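Two Grippers, One Pile of Laundry: Flollivbridge Workshop Puts Robot Hands to the Test

3 min read

Last updated: October, 4:15 p.m.

Folding a shirt is the sort of chore most of us do while thinking about something else, and it has kept the people at the Travorura workshop in Flollivbridge busy for the better part of a month. The small robotics group has been comparing two grippers on the same arm, to decide which one it will use for clothes handling through the winter, and this week it shared the first of its numbers with neighbors and a few curious visitors who stopped in for coffee and stayed for most of the afternoon.

The two contenders are the Mrema, a plain two-finger gripper the group has owned for years, and the Stismont, a newer design with softer pads and a good deal more give in the joints. Both were bolted to the same arm, run from the same controller and given the same task, picking one garment at a time out of a heap and moving it to a bin at the far end of the counter. Over the course of the trial the team logged 334 attempts, and everyone in the building seems to have had a turn at messing up the pile again afterward.

Sofia Vieira, who ran most of the sessions, said the hard part is getting hold of one thing without bringing its neighbor along for the ride. A T-shirt lying by itself is easy enough, she said, but tuck it under something heavier, or push the pair of them up against a wall, and the fingers have to come in at an angle with very little room to spare. The wrist camera helps a great deal, although it loses sight of the cloth just when the grip closes, and for that last moment the arm is more or less feeling its way.

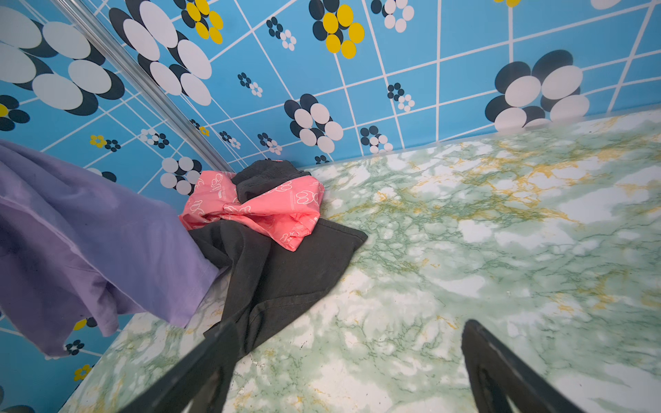

Caroline Mollel would have liked to see towels in the mix as well, and told the group so over the coffee urn. Shirts are all very well, she said, but it's the thick, heavy things that wear out a person's wrists on laundry day, and a gripper that can't manage a bath towel wouldn't be much use in her house. The team has promised to add towels to the next round, along with a fitted sheet if anyone is brave enough to bring one in.

As for the results so far, the Stismont came out ahead on thin fabrics and let go of its load less often on the way to the bin. The Mrema did better in corners, where its narrow fingers could slip in behind a fold, and it needed only three adjustments over the whole trial. The softer pads had to be wiped down every 40 picks to keep lint from building up, a job that fell to whoever happened to be standing closest.

A second round is planned with four camera positions in place of the single one at the wrist, and the group hopes to settle on a gripper once those runs are finished. Visitors are welcome again in the afternoons, and anyone with old clothes to spare can leave them in the box by the side door, clean if possible, with the pockets emptied.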